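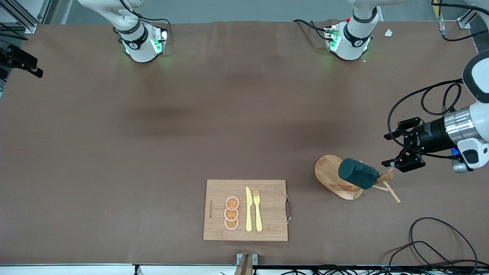
Figure 3. Tabletop covered in smooth brown paper.

9 min read

3.2 Paper coverings and the behavior of shared tables

Brown paper enters the history of the office almost without comment. Purchasing records from Waltden list it under "sundries," between string and a category labeled "other string." Yet a covered table is a social fact. Pramanik argues that people treat a papered surface as temporary, and so feel free to write on it, spill on it, and leave before anyone asks who did either.

Our own survey gives this view partial support. Of the 600 office workers who returned the form, 40 said they had written a phone number on a table covering in the past month, and 27 of those could no longer say whose number it was. One respondent at the Mosoti site attached the covering itself, folded in eight, as supplementary material. We thank them and have asked them to stop.

Kong offers a less cheerful reading. In his account of the Eron offices, paper was laid in September to protect a new table and was still there when the table was sold. The finish was by then in excellent condition, and no employee had ever seen it. We return to this problem in Section 4, where the Skenuven interviews suggest that protection, once begun, has no agreed end date. Smooth paper appears to last longest, mainly through the reluctance of staff to be the first to mark it.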